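Plastic hangers and a straight rail: is the Lukier set worth it?

I have bought more clothes hangers than any adult should admit to, and most of them promised to fix my closet. Wood, wire, the velvety ones that shed on everything dark. So when Danica Paulík wrote to tell me that the Lukier laundry corner had changed her mornings, I wrote back that I doubted it, and then I ordered one.

What you get is a hanging rail, a bag of plastic hangers and a basin. The box talks about a "garment flow system." It is a bar to hang clothes on and a tub to put the rest in. I've been using it since December.

The rail first. Mine went up level over the work surface and has stayed level, which I can't say for the Horgan I had before. Shirts, a couple of heavier tops and a wet towel didn't bother it. The box claims it is good for 1,000 loads of laundry, and I would like to know who did the counting. I got through roughly 6 a month and I'll be old before I can argue with them.

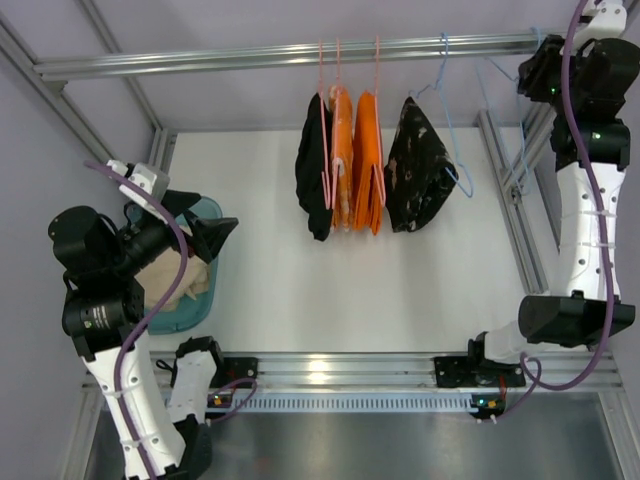

The basin is the part I expected to dislike and ended up using most. It's low enough that you can reach a sock at the bottom without leaning in, and it wipes clean in a second. There are no holes in mine, so damp things left overnight smell like damp things left overnight. Lukier calls it a basket in one place and a basin in another, and the difference matters if you plan to carry wet washing in it. Mine held the water. Whether you want that is up to you.

Now the hangers. They're the thin plastic kind, and I went in ready to complain. The hooks slide easily along the bar, maybe too easily. Pull one shirt off in a hurry and its neighbor swings around to face you. Wide necklines slip off one shoulder by lunchtime, same as on every smooth plastic hanger ever sold, and the grip strips that would solve it are sold separately under the name Kanon. I tried a pack. They helped with the silky blouse and did nothing for the cotton ones, and two had peeled by the end of the month.

Color coding is the big selling point in the leaflet: one color for things to iron, another for things ready to wear. Murdo Pollock, who shares the laundry room with me, followed it for a week. I never started. By the second week everything hung on whatever was closest, and no harm came of it. If you have kids and want them to find their own clothes, fine, you may get more out of it than we did.

Spacing is a better habit, and you don't need to buy anything for it. Leave a hand's width between garments and they dry faster and crease less. Bunch them up in the middle of the bar, as I do when I'm tired, and the lighter fabrics pick up folds that won't drop out.

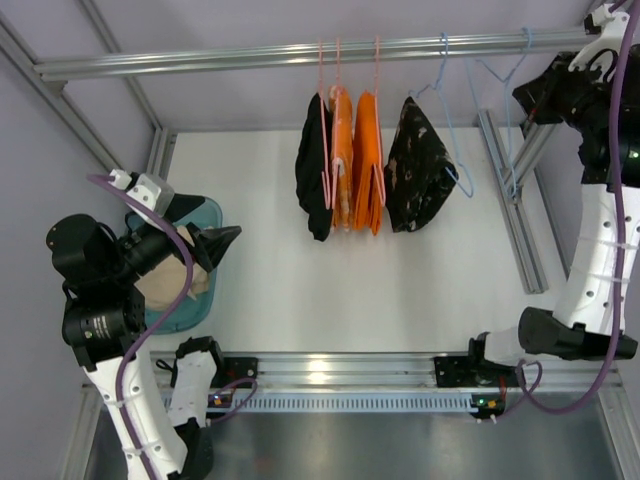 Will the thin hangers hold a winter coat?

A light jacket is as far as I would go. My wool coat bent the shoulders of one within a day, and it has kept the bend. Heavy coats went back on the old wooden hangers, which share the rail without trouble.

A few smaller gripes. The hooks don't turn, so if you hang a shirt backward you have to take it off and start over. The instructions have a drawing for every step except attaching the end brackets, where I could have used one. And the replacement hangers come only in mixed bags, so you can't buy more of the color you use up first.

Against the Wunitz, which I borrowed from Genalyn Enriquez for comparison, I'd still pick this rail and her hangers. The Wunitz hooks turn and the shoulders are wider. The bar, though, sagged under jeans.

Would I buy the set again? The rail and the basin, sure, if they sold them without the rest. The hangers are ordinary hangers, and I have plenty of those already.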